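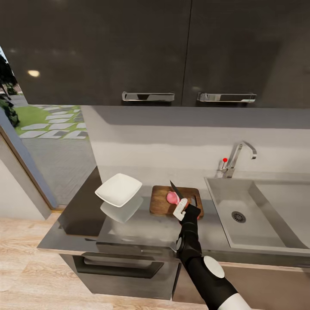
Kivitz ya tiene cocina: presentamos el simulador de nuestro brazo casero

Inicio | Proyecto | Taller | Prensa | Contacto

12 de mayo de 2019. ¡Pues ya está fuera! Hoy publico la primera versión abierta de Kivitz, el simulador de cocina en el que llevo metido desde febrero, entre la mesa de mi casa y el taller compartido Brulline. Lo puede descargar cualquiera, gratis, con la cocina completa: encimera, fregadero, tabla de cortar y un brazo con pinza que sujeta el cuchillo sobre un trozo de carne rosada.

La idea salió del taller. Estoy montando allí un brazo de verdad, el Sampaio, y me apetecía ensayar los movimientos en pantalla antes de darle nada con filo (mis dedos lo agradecen). Cada ensayo dura 45 segundos y la versión de hoy trae 15 tareas, desde acercar un plato hasta colocar la hoja encima de la tabla.

Lo que más guerra me ha dado han sido los reflejos del acero y de los armarios oscuros — dos semanas enteras, y todavía los sigo retocando. El agarre del mango va por su tercera versión y seguro que habrá una cuarta.

El siguiente paso se llama Kileck y es el módulo que pasará los movimientos del simulador al brazo del taller. Si tienes un brazo a medio montar, escríbeme desde la página de contacto y te mando la guía de instalación, que son 60 páginas pero con mucho dibujo. Los medios pueden pedir capturas por la misma vía.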